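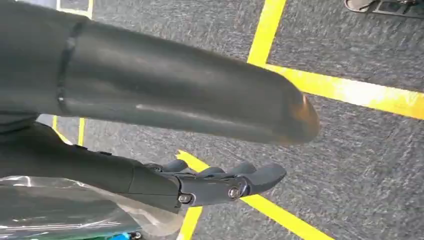
cillby_ops wrote:
We rewrote our floor marking rules this spring and I'm so happy with them that I want to hear what everybody else does! The basic idea is one color for the limits of the arm's reach and nothing else in that color, ever. Yellow tape straight onto gray carpet reads well even when the arm is moving fast, and the corners are where people look first, so we square them off properly. Tape gets checked every Monday and anything lifting gets replaced before power-on.

Hernán Puma wrote:
Love this. Do you have a rule for desks? Ours says no seated work inside the line while an arm is live.

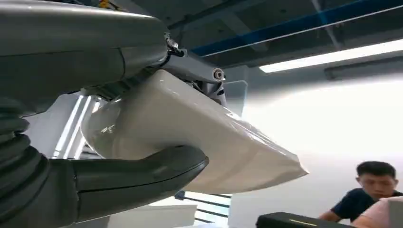 We also ask that whoever is sitting nearby gets told out loud before a lift starts. It takes two seconds and people really do look up.

trellia_jo wrote:
I disagree on calling out. With 128 lifts in a day it turns into noise and people tune it out. One call at the start of each session, one at the end, done.

Hernán Puma wrote:
Fair, we do 12 on a busy day. Per session might suit you better.

rengifo5 wrote:
Great thread! Adding our list, steal whatever you like:

1. Whoever has the controller stands up, faces the arm and does no other job.

2. Cables get routed outside the walking path before the session. If one has to cross, it gets a cover.
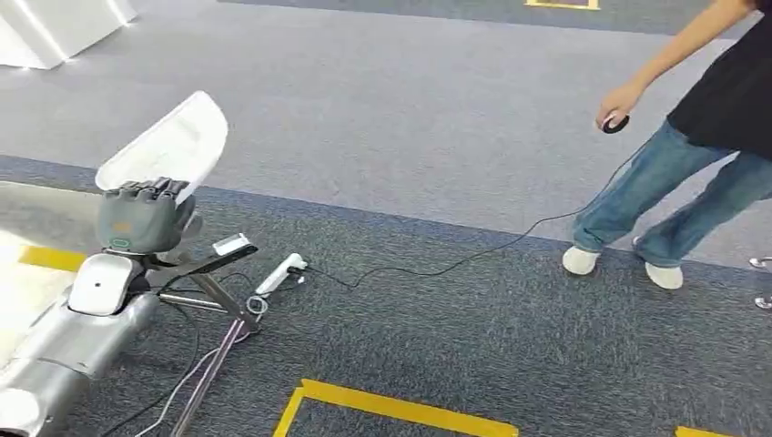 3. Loose plastic and packing go in the bin before anyone calls "live".

4. Anybody can call a stop, visitors included.

trellia_jo wrote:
Number 4 yes, a hundred times yes. Number 2 is too soft for me, I'd say no crossing at all, cover or no cover.

cillby_ops wrote:
I'm with rengifo5 on covers, but number 3 is going into our rules tonight. Will post the new version in June.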